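Folding a long-sleeve knit shirt so the sleeves don't end up as a lump

Posted in Laundry & Storage by Gounder22

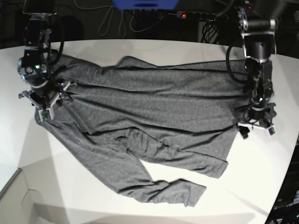

Sreekumar Chowdary
Lay it face down before you touch the sleeves. Most lumps come from folding over wrinkles that are already in the body.

1. Hold the shirt by the shoulder seams and pull outward until the top edge is straight. Don't pull at the neckband, which stretches on knits.
2. Smooth from the shoulders to the hem with the flat of your hand. Horizontal wrinkles move down and out at the bottom. Open the hem fully.
3. Fold one side in to a line halfway between collar and shoulder point. The sleeve now lies across the back.
4. Turn the sleeve down at the shoulder so it runs parallel to the side fold. Untwist the cuff and lay it flat. If it reaches past the hem, double it back.
5. Repeat on the other side. The sleeves should lie next to each other. Overlapping them is what makes the ridge.
6. Fold the hem up in thirds.

For a drawer 8 inches deep, fold in thirds and stand the shirts on edge. For a shelf, fold in half and stack.

latik
Just roll them. Works for me.

Vakance
Rolling is fine for travel, but a heavy knit rolled tight will hold creases across the chest. I agree with the steps above with two additions.

Surface matters. On a bare, smooth tabletop the fabric slides when you pull one side, so the side you finished shifts. A cotton towel underneath stops this. On a bed the mattress gives and the hem never gets flat.

Second, fold knits soon after they are fully dry. A shirt that has sat in a basket overnight needs a shake and a few minutes flat before step 2. Steam from a few inches away also relaxes it, but let it cool before folding or the fold lines will set.

Gounder22
Step 5 was my problem. I had both sleeves crossed over the middle. Drawer closes now.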